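Buy the Robot Last
A simulator, a spreadsheet and a little patience can stretch a small automation budget a surprisingly long way

The most exciting purchase a small company can make in automation this year might be a desktop computer with a very good graphics card. I mean it! Before the crate arrives and before anyone bolts a charging dock to the wall, there's a stretch of planning that used to be guesswork and has lately become one of the most enjoyable parts of the job.

I spent part of October with the facilities group at Drokex, a cleaning and maintenance contractor based in Vurville. They look after 868 restrooms spread over office parks, clinics and a couple of old theaters, and they want a two-armed mobile robot to help with the evening rounds. They hadn't bought one when I visited. What they had was a budget sheet, a shortlist of 3 machines, and a simulator called Ultum running on a workstation in the corner of the dispatch office.

The budget sheet is where I'd tell anybody to start. Drokex split theirs into the robot itself, the grippers, the site work, training, spares, and a line simply called "surprises," set at 30 percent of everything above it. That last line raised eyebrows upstairs. It stayed in, and I was glad to see it, having watched plenty of buyers spend every dollar on the arm and then go hunting for money to widen a doorway.

Then comes the fun part, which is putting a virtual robot into a virtual room and finding out what it can reach. 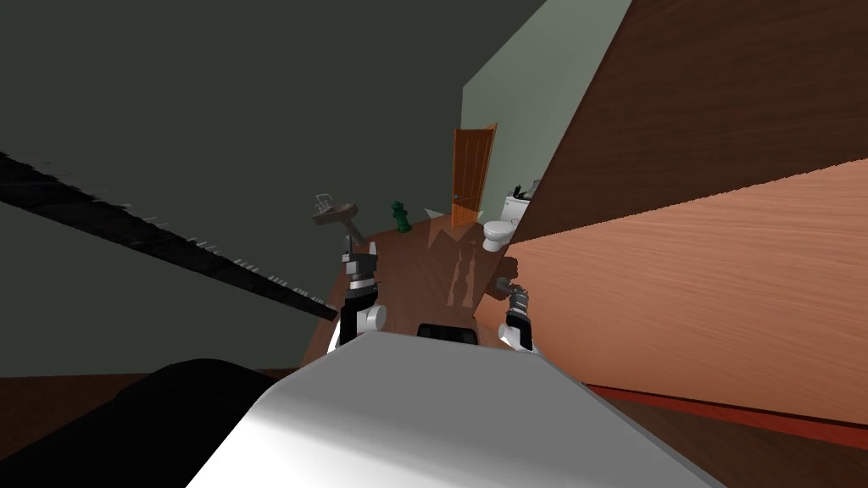 Reach sounds like something you can read off a spec sheet, and partly you can. But a spec sheet gives you the length of an arm with nothing in its way. Put the same arm in a room with a door that swings inward and a sink where you wanted to park the base, and the number shrinks fast. The Drokex planners tried 7 base positions in their smallest restroom layout and threw out most of them in one afternoon. Doing that with a leased machine would have eaten a week, plus a few chips of tile.

They also learned something about grippers that changed the order. The original plan called for a fancy multi-fingered hand on each arm, easily the priciest line after the robot. In simulation, plain two-fingered grippers handled most of the jobs on the list: pulling a door handle, lifting a bottle, picking up a dropped towel. The hands moved to a "maybe next year" column, and the money went to a second battery and a service plan.

A simulator has its blind spots, of course. Wet floors are hard to model well, and so is a trash bag with half a cup of coffee in the bottom. Lighting is another one. For those questions, Drokex booked time at Štěpánek, an integrator with a test hall across town, where you pay by the day and can bring your own mop bucket. My advice is to save the paid hours for exactly that kind of mess and do everything geometric at your desk first.

If you're putting together a plan of your own, measure your worst room before your best one. Write down door widths, thresholds, and where the outlets are. Ask each vendor for a simulation model of the machine along with the quote, and ask what it costs to replace a gripper finger, how long shipping takes, and who's allowed to install it. The answers vary wildly, and they'll tell you a lot about what year two is going to feel like.

Drokex expects to place its order in the spring, starting with one robot and one building. The dispatch office has already cleared a spot for the dock, next to the coffee machine.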